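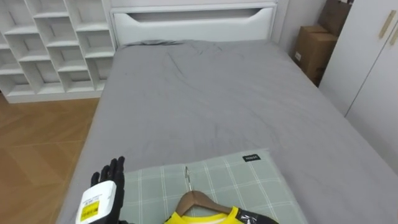

## Marchal Skemden ground control targets

The Skemden is a folding ground control target for aerial survey work. It is laid flat on the ground over a surveyed point and picked out later in the imagery or point cloud. Each set holds nine targets with a carry bag and ground pegs.

The face is divided into black and white quarters that meet at a centre mark. A metal eyelet at the centre takes the tip of a survey pole, so the point you measure with your receiver is the same one you pick on screen.

At 79 cm across, the target is large enough for most drone work at normal flying heights. If you plan to fly higher, or with a wide lens, check your ground sample distance first. As a guide, each quarter should cover at least ten pixels along its shorter side. The Sokham, our larger target, is made for crewed aircraft and takes the same pegs. 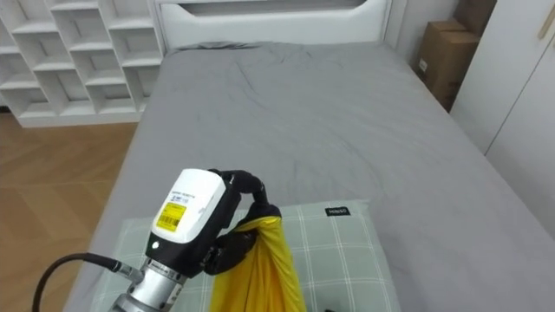
## Laying out a set

1. Choose points that are open to the sky, away from walls, parked vehicles and tree cover.
2. Unfold the target and press out any raised corners.
3. Peg the four corners, starting with the two on the windward side.
4. Place the pole tip in the centre eyelet and take your reading.
5. Write the point number on the tag and photograph it before moving on.

Spread the targets through the site as well as along its edges. On sloping ground, put at least one near the top and one near the bottom. Keep two back as check points and leave them out of the adjustment.

On hard surfaces the pegs are no use. Sandbags at the corners work well, provided they stay clear of the centre. We do not recommend tape on wet tarmac - it lifts within the hour.

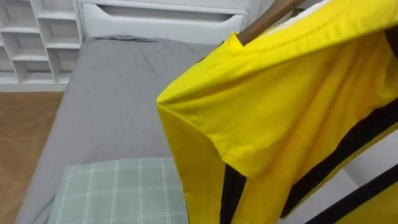 The face of the Skemden is a matt coated polyester, and the coating matters more than the colour. Any shine on a target can wash out the centre mark when the sun is high, and with laser scanners it can give uneven return strength across the face. Sportswear fabric shows the problem well: on a yellow jersey like the one on the wooden hanger, the cloth has a slight sheen and the creases run across the sleeve, and both would make a clean centre hard to pick. Our coating is stiff enough to lie flat after folding. Gwenaël Marchal tested it at the Zatthorpe quarry through February, with targets left out overnight, and the only change made afterwards was a heavier hem.

Black and white is the standard face. For snow or pale chalk we can supply black and orange to order.

## Care and storage

Brush off dry mud and wipe the face with a damp cloth. Do not use solvent cleaners. Fold along the sewn lines with the face inwards, and let the targets dry before they go back in the bag. Spare pegs, tags and eyelets are sold separately. 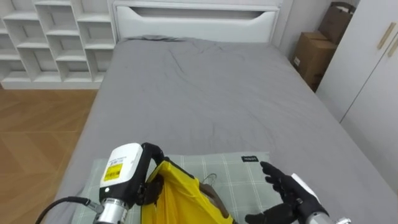 ## Specification

| Item | Detail |
|---|---|
| Size, open | 79 cm square |
| Weight per target | 992 g |
| Face | Matt coated polyester, black and white |
| Fixing | Four corner eyelets, steel pegs |
| Set | Nine targets, pegs, tags, carry bag |
| Guarantee | 2 years |

For orders and trade prices, ask for Thư Giáp in the sales office. Questions about target spacing or software go to Loïc Boyer.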